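Home > Living Room > Leather Furniture Care
3 min read
Posted in February by parura_2411

Cream leather sofa, how do I clean the dimples without leaving marks?

I have a cream leather sofa with a tufted seat. The seat is stitched into panels and there are little button dimples where the seams meet. The flat parts wipe up fine with a damp cloth. The dimples collect crumbs and a gray line of dirt that I can't get at. I tried a cotton swab with dish soap on one and it left a dull ring.

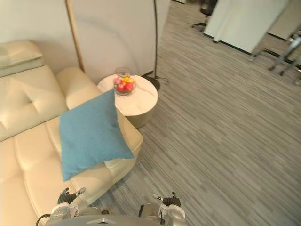

The sofa came from a small shop called Hunetti and the care card is long gone. I don't know what finish the leather has. I also keep a teal cushion on the seat and I'd like to know if the color can rub off on cream leather. No marks so far, but I would rather ask now. We use the room every day, so nothing that needs the sofa to sit for a night, please.

hunter403
Vacuum first. Use the soft brush attachment, low suction, and go along each seam before you do the dimples. If you wet the crumbs they turn to paste and get pushed into the stitching.

Then find out what finish you have. Put one drop of water somewhere out of sight, like the back near the floor. If it sits on top, the leather is probably coated and you can use a mild leather cleaner. If it soaks in and goes dark, stop and call someone who cleans leather for a living.

For the dimples I use a baby toothbrush. Put the cleaner on the brush, never straight on the sofa, and make small circles. Wipe with a barely damp cloth, then a dry one. Do the whole panel each time. Your dull ring is likely soap left behind, so go over that panel twice with plain water on the cloth. It took me 3 tries on mine.

Yes, a dyed cushion can transfer color, mostly if it's new or damp. Rub the back of it hard with a damp white rag. If the rag stays white you are probably fine. I'd still move it to a different spot every week or so.

ostrowski_home
Baby wipes. Been using them for years, no problem.

prurnska
I would not use baby wipes. They took the shine off the arm of my old chair and it went sticky after a while. Agree with the toothbrush.

Also keep the sofa out of direct sun if you can. Mine went yellow on the window side and no cleaner fixes that.

Tags: leather, sofa, stains, upholstery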